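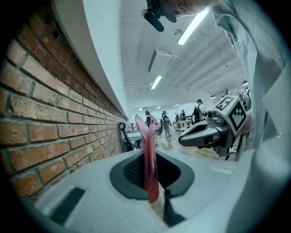 Chi-keung Mok wrote:
Are both sides flipping or only the left? If it's one side I would look at the cable before blaming the tracker. We chased "software" for most of November and it was a connector.

vzabala wrote:
Left only. Sorry, first post was a mess, typed it standing up. Again from the top.

Molska handheld grippers, marker cube on each one. Folding and pick/place, mostly thin fabric. Recorded 4,000 episodes, trained on 2,000 of them, put it on the arms. Left arm goes down to the cloth fine, closes, starts to lift, then the wrist whips half a turn and drives the fingers into the table. Bent one finger, cracked the mount. Hit the e-stop but way too late. No one hurt. Hands were nowhere near it, luck mostly.

Went back thru the training set. 533 episodes have a jump in left cube orientation. One sample it's right, next sample it's rotated, then back again. Nothing in the log, no dropped flag, confidence looks normal. So the model learned it.

Right side is clean in every one I've opened so far.

o_hladun wrote:
Pose ambiguity. If the tracker only sees one face of the cube, close to square on, there are two solutions that fit nearly the same and it picks the wrong one. Classic. Nothing to do with the cable.

Two faces or more in view or throw the sample out. That's the fix.

Chi-keung Mok wrote:
Then why left only? Same cube, same tracker, same person holding it.

o_hladun wrote:
Because people hold the left one differently. Watch anybody reach down for something on the floor, the wrist rolls over.

Chi-keung Mok wrote:
Maybe. A bad cable gives you late timestamps, and late timestamps look exactly like a jump if you interpolate rotations carelessly. Vega, do you interpolate?

vzabala wrote:
yes, the default in the Trusska export. Didn't touch it

demetrio_c wrote:
Oh no. Older Trusska blends the quaternions without checking sign. You get a spin the long way round between two perfectly good samples. Was fixed in the build from February 20, 2018, check which one you're on. Ours did the same thing and we never broke anything only becuase our speed cap was low.

Which, separate question. What was your wrist speed limit?

vzabala wrote:
There wasn't one on the wrist. Joint limits yes, speed no. I know.

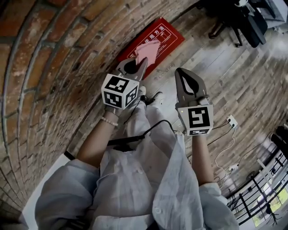
Left gripper closed on the pink piece, right one open. Cable runs over to the left one.

demetrio_c wrote:
OK so no speed limit is your real problem, whatever the data did. Bad labels will happen again. The arm should refuse a half turn in that little time no matter what the model asks for. We clamp in the driver, below the policy, so the student code can't switch it off.

o_hladun wrote:
Disagree on "real problem". Clamp it, sure, today. But a clamped arm with a bad policy still ends up with the wrist in the wrong place, just slower. Clean the data too.

Saodah W wrote:
Both?? Also move the e-stop. You said way too late, how far away was it?

vzabala wrote:
Other end of the table, behind the monitor. Moving it now.

Export build is the old one, so Demetrio gets a point. Pulled raw poses for ten of the bad episodes, no interpolation. Seven are smooth. The other three still flip in raw with one face visible. So Oksana gets a point as well, ugh.

Chi-keung Mok wrote:
And the cable?

vzabala wrote:
Swapped it. No change in the timestamps. Keeping the new one on anyway.

Chi-keung Mok wrote:
Fine. I still wouldn't trust that connector with thin cloth work, you twist it all day. Tape a strain relief on.

Saodah W wrote:
Did you retrain yet or are you running the old weights with the clamp on? Please don't do the second one with people at the table.

vzabala wrote:
Arms are off. Plan is re-export everything on the new build, drop any episode with under two faces visible at the grasp, retrain on 1,000 first to see. Wrist clamp in the driver before power goes back on. Replacement finger is coming from Misetti, no date from them yet.

Does anyone have a sane number for the clamp? Docs say "application dependent" and leave it there.

demetrio_c wrote:
Take your clean episodes, find the fastest wrist rotation a person did in any of them, set it a bit over that. Then first runs at half. Will send you our driver patch tonight, it's ugly but it works on the Ivanov controllers. Not tested on anything else so read it first.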